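Ineo table cover, cream, large
Review by Dokomis
Rating: 4 out of 5

I bought this cover in October to go over a big work table that gets used mostly for folding and sorting clothes. The bare top was hard and a bit slippery, and T-shirts slid around on it when you tried to square them up. I wanted something soft that would hold the fabric still and be pale enough to show up a missed sock or a loose thread.

It cost $109, plus $6 for delivery to Pokwood. You can get a plain cotton drop sheet from the hardware store for a lot less, and I used one for a while, but it was thin and it moved every time someone leaned on the table. The Ineo one is heavier and stays where you put it.

It arrived folded into a tight square and the creases were deep. I hung it over a door overnight and most of the sharp lines dropped out, but it has never gone completely flat. If you want a smooth surface you will need to iron it, and with one this size that is a job for two people. I gave up on ironing. The wrinkles don't bother me for T-shirts. They would bother me for dress shirts, where a ridge under the fabric can put a line in a sleeve.

Blue fabric on the cover, unfolded:
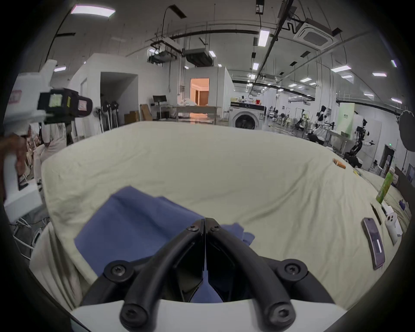
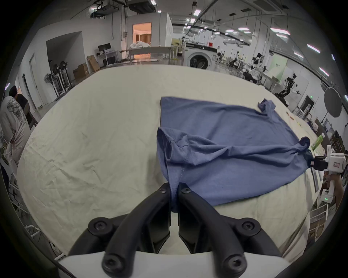
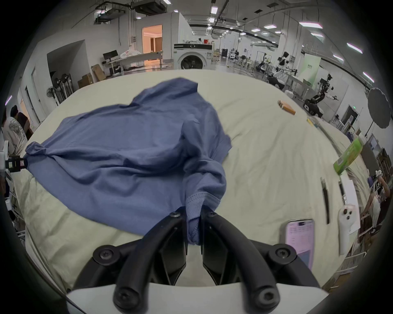
Grip is the best thing about it. Knits in particular stay put, so you can pull one sleeve out straight without the rest of the shirt following. Slippery sports tops still move a little. Darker colours are easy to see against the cream and so are seams and hems, handy when you're working out which way round a crumpled shirt is.

The colour does mark. A pen left a line on ours in the first week and it took two washes to fade. Coffee came out in one. The label says wash at 40 and dry flat, but there's nowhere to dry something that size flat, so it goes over the line. No shrinkage that I could measure.

The edges are hemmed with a single row of stitching and one corner has started to come undone. For the price I would have liked a double row. There are also no clips or elastic, so you have to tuck it or let it hang.

I'd buy it again at $75. At full price I would wait for a sale.

1 reply

Huang wrote:
Same cover, had mine a bit over a year. Agree on the hem, two of my corners went and I ran them through the machine with a heavier thread, no trouble after that. For the creases, try putting it on the table straight from the wash while it's still damp and smoothing it out by hand. It dries much flatter than it does on the line. Put an old towel under it first if your table top is timber.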